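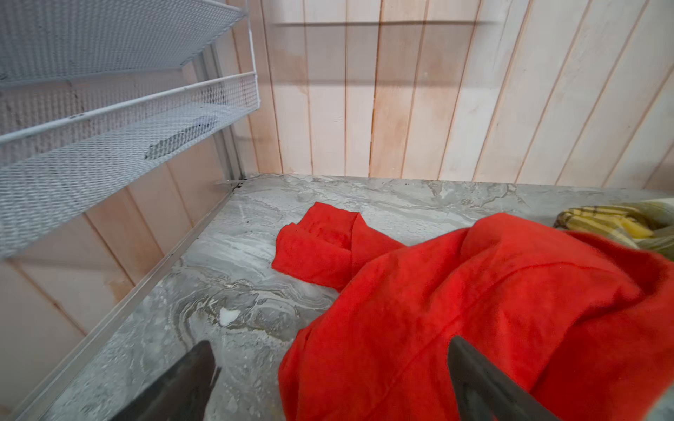 Red towel on a gray stone surface.

Marama Merrick has nine minutes before the next pickup, she says, then takes forty. Sits on an upturned crate. Talks fast, eats a sandwich through most of it.

She runs the secondhand clothing swap at Plendine, a former tram shed with bad light and a good roof. Four years now. Started with one rail and a borrowed kettle. Last August she took in 2000 pieces in a single month and had to turn cars away at the gate.

"I didn't know what to do with it," she says. "We had bags up the stairs. You couldn't get to the bathroom. I was sleeping badly, I was dreaming about sleeves."

So why do people give so much? She has a theory. Moving house, breakups, deaths, January. "Mostly it's guilt. They bought it, they never wore it, it looks at them from the closet. They bring it to me and I'm supposed to say it's fine." Does she? "Sure. What else would I say."

What sells: kids' coats, always. Anything flannel once the nights get cold. Jeans, if the zipper works. What doesn't: formal wear, novelty T-shirts, single gloves (yes, people bring them).

The money side is thin. Entry is a token system, bring five pieces and take five, or pay at the door. Rent went up by 200 a month in spring. She covered it by selling towels and sheets by weight to Leemans, a rag merchant two streets over who cuts them into wipes for garages.

"They take the stuff that's past it. Stained, thin, whatever. I used to feel bad about that. Then I saw the bill for the dumpster and I got over it."

Rianne Willems comes in halfway with the van keys. She does the repairs. Trained as an upholsterer, worked at Cornutero until the workshop closed, now has a table at the back with two machines and a lamp clamped to a pipe. She's less of a talker.

"People think mending is sewing," she says. "It's mostly looking. Where did it go, why did it go there. If the elbow's worn through, the cloth next to it is nearly gone too. You patch only the hole and it rips again beside the patch."

She holds a shirt up to the lamp to check it before she touches it with a needle. If she can see the bulb through the cloth she puts it in the Leemans bag.
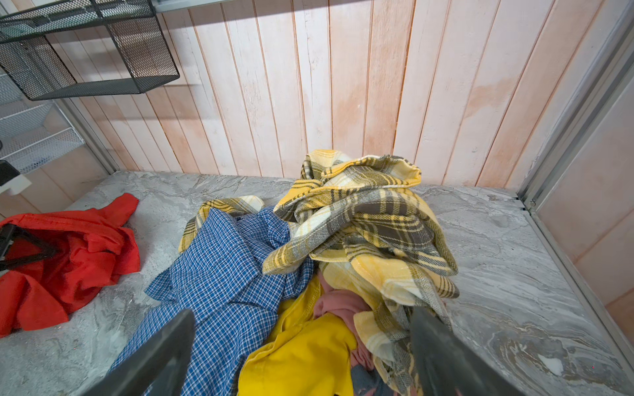 The shirts take up most of her week. Collars fray first, she says, on the fold, and you can unpick a collar, flip it and sew it back on with the worn side under. Twenty minutes if the stitching is kind. Plaid is harder. "If the pattern's off by even a little you see it from across the street. So I go slow on those. Marama hates it when I go slow."

"I don't hate it," says Merrick, from the crate.

"You sigh."

She runs a repair evening too, six to nine, bring your own thing. Buttons, hems, the inside seam on work pants. First one had four people, and two of them were waiting for a bus. Now there's a list. She won't do it for them. That's the rule, she'll show you once on a scrap and then you do yours. A man came with a down jacket and wanted to leave it and go for a beer. No.

I ask what she'd buy with real money. Another pressing iron, she says right away, a proper one, the good ones are 490 used. Merrick would rather have heating.

There's also the question of the building. Drillus, the company that owns the shed, wants to put storage units in the east half. Merrick has had two meetings with them and describes both as "polite." She got 500 signatures on a petition by leaving it next to the changing booth, where people have to stand around anyway. The lease is up next year. She doesn't want to guess.

"If they take half, we fit in half. We'd lose the kids' corner probably. And the evenings would have to be somewhere else, Rianne's been asking at the libary."

Willems shrugs. Hasn't heard back.

Would they start over in another place? Long pause from both. Merrick wipes her hands on her jeans, looks at the rails. "Ask me when it's not pickup day," she says. Willems says yes, if there's a window. She's been under that lamp for three winters and her eyes are going.

Then a horn outside, and Merrick's up, keys, coat, gone. Sandwich left on the crate. Willems goes back to her collar and I let myself out past the coats.

The swap is open afternoons, closes at five. Bring things clean, please. Merrick asked me to put that in twice. Bring things clean.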